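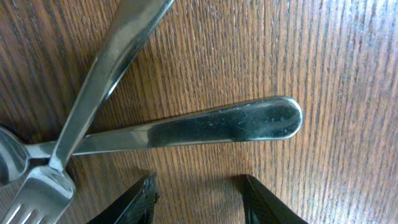 Speaker notes, page 2

Good afternoon. I am grateful to the organisers at Clonosberg for the invitation. I shall speak about the care of a single cell, the cutlery sorting cell at our Gernov site, and I shall keep to matters of setting up and upkeep.

(Leave the opening slide up.)

The cell has one arm, a gripper with two black fingers and a small camera at the wrist. It works over a wooden tabletop. Colleagues will see that the fork lies across the spoon. Crossed pieces are the usual cause of a failed pick, and our daily check is built on them. The operator lays a fork over a spoon, brings the fingers in low with a clear gap between them, and confirms that the upper piece is chosen first.

Polished metal is difficult for the camera. The fork handle carries a long bright streak, while the end of the spoon handle is scratched and looks much darker. We keep worn pieces in the test set for this reason. The lamp was lowered in September and its position is now marked on the stand. Please do not move a lamp without repeating the check.

(Pause. Ask whether the back of the room can see the fingertips.)

I turn to the fingers. They are inspected at the start of each shift, and the upper rim is the part to look at. A rim that has begun to roughen is noted in the log. If it catches on a cloth, the pair is changed – always both fingers, never one. A pair is changed after 700 hours in any case. Following a change, the opening width is set again and the camera is checked against the fixed marks on the table.

The cell made 3,140 picks during the trial period, and some 300 of these needed a second attempt. Most of the second attempts came in the weeks before the lamp was moved. The control software is Inix, and its log records each attempt separately. Spare fingers come from Sheikh and are held in the cabinet beside the cell.

(Next slide: the shift log sheet. Allow time for reading.)

The sheet has two columns, one for the finding and one for the action taken. An entry with no action must still be signed. Copies are available at the registration desk until 4 p.m.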